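KVAM: Organizers of the Josten Games have settled the question that has hung over the event all spring, and the answer is that the rowing will be held in a town without a lake.

Plestano, which won the regatta in a vote last November, has a reservoir. It is long enough on paper. It is also 211 meters short whenever the water company draws it down for summer, a detail that appeared in an appendix to the bid and was read, by all accounts, after the vote.

The races will now be trimmed to fit. Crews who have trained for years at one distance will be asked to produce their best over a slightly different one, and records set there will carry a footnote. The rowing program keeps its 5 days and its 300 athletes. A temporary stand for 4,000 spectators is still going up along the north bank, facing what will be, by the final, a fair amount of mud. 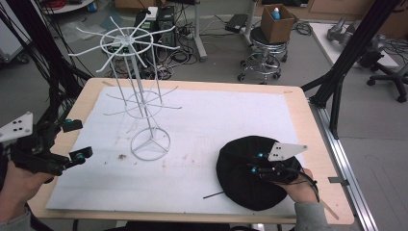
Lachlan Dunbar told reporters the course had been inspected twice and found to be "entirely rowable," then declined to say in which months. Asked whether the regatta might move up the coast to Sukatmont, which has a full-length course and has staged races on it for decades, he said Sukatmont had not submitted the strongest application.

Sukatmont's application ran to nine pages. Plestano's came in a box.

Several national teams have asked for the start to be moved to six in the morning, before the wind gets up. Broadcasters would prefer the afternoon. The schedule released this week puts the first heats at 11:40, a time that neither side had requested.

Igor Pawłowska, whose crew won the double sculls at the last Games, said the athletes would row wherever they were sent. "We only ask that the boat floats at both ends," Pawłowska said.

Tickets for the north bank go on sale in June. Buyers are advised to bring boots.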